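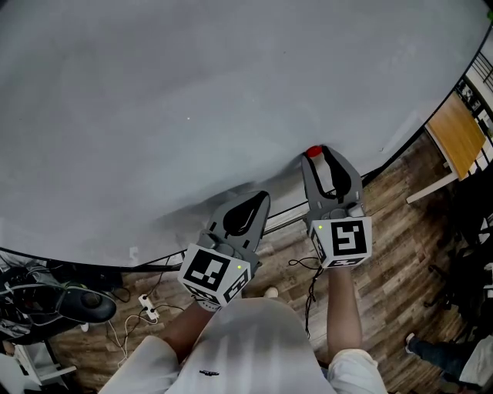
Eifion Gwynne told us in our very first meeting that most holy wells are younger than the people who show you round them think, and that if we wanted to prove him wrong we had better start with the card index. So we did, and this is our report on how it went.

How old is a holy well?
Project report by Heledd Dafis, Rhun Bowen and Hajnalka Illés

Where the question came from

All three of us had been taught the same story at school. The early missionaries arrived, found people worshipping at springs, blessed the water and named it after a saint, and the spring has been a holy well ever since. It's a lovely story and it may be right in places. But when Rhun went looking for the evidence behind the well at Grevley, which has a signboard saying "in use since the sixth century", he found a guidebook that quoted a newspaper that quoted an older guidebook, and then the trail stopped.

We wanted to know whether Grevley was unusual. Our question became: how many wells that carry a saint's name today can be shown to have carried it before 1600?

The sources

Our main source was the Geddes index, a set of handwritten cards kept in the department library. There are 3619 cards, each for one religious site: parish churches, chapels, crosses, graveyards, wells and a few things that are hard to classify (one card just says "stone, warm in winter"). Some are duplicates and some have lost their references to damp. Once those were set aside we had 2802 cards we could work with.

Of these, 299 are wells with a saint's name. We checked every one against printed charters, rentals and boundary descriptions, and against the field-name lists that Hajnalka had already used for her second-year essay. For the later period we used the Culoletti transcripts, which are a joy to read because whoever made them copied out the crossings-out as well. The Utitz thesis on field names was a great help with the method, though it covers a different region.

How we worked

We split the wells alphabetically by saint, which was a mistake. Heledd got nearly all the Marys. After a fortnight we shared them out again by parish, and this worked far better, because a rental usually covers several places at once and you can deal with them all in one sitting.

For each well we noted the earliest date it was mentioned at all, and the earliest date it was mentioned with the saint's name. Keeping those two apart was the best decision we made. A spring can be recorded as "the cold well" or "the well by the lime kiln" for centuries and only pick up its saint later on.

A well counted as early only if the document itself was written before 1600, or was a copy that named its original. Florêncio Rebelo, our supervisor, made us write that rule down before we looked at any results, and we are grateful he did!

What we found

Only 44 of the 299 had the saint's name before 1600. We had expected far more. Even Heledd, who was the sceptic of the group, had guessed at half.

The early ones are not spread evenly either. Most stand very near a parish church with the same dedication, and in several cases the well seems to have taken its name from the church, as any lane or field next to it might. Wells out on open land, the ones that feel ancient when you walk up to them, hardly appear in the early group at all.

Grevley turned out to be one of the late ones. A rental calls it Tanner's Spring, and the saint does not turn up until a Victorian vicar's notebook. Rhun was quite upset about this for a day and then wrote the best section of our presentation on it. The vicar had been reading about missionaries and plainly loved them, and he had a spring at the bottom of his glebe that needed a name.

What we can't say

A missing record doesn't prove a missing custom. People may have prayed at Tanner's Spring for a thousand years without telling the man who collected the rent. All we can date is the name in writing. Some parishes also have next to nothing surviving from before 1600, so their wells never had a fair chance of being counted as early. We would like to redo the sum using only parishes with good medieval records – it would be a smaller sample but a more honest one.

We also took the cards on trust. Where we tested them they were accurate, but we didn't test enough.

If we had another term

Hajnalka wants to look at the vicars. There are several more notebooks in the Culoletti transcripts, and she suspects some of these men were writing to each other and swapping saints. Rhun would like to see the signboard at Grevley reworded, and has drafted a letter. Heledd never wants to see another Mary.

Our spreadsheet, with both dates for every well and the reference for each, is in the project folder in the department library, next to the index. Corrections are very welcome, especially for the northern parishes, where our reading of the place names was shakiest.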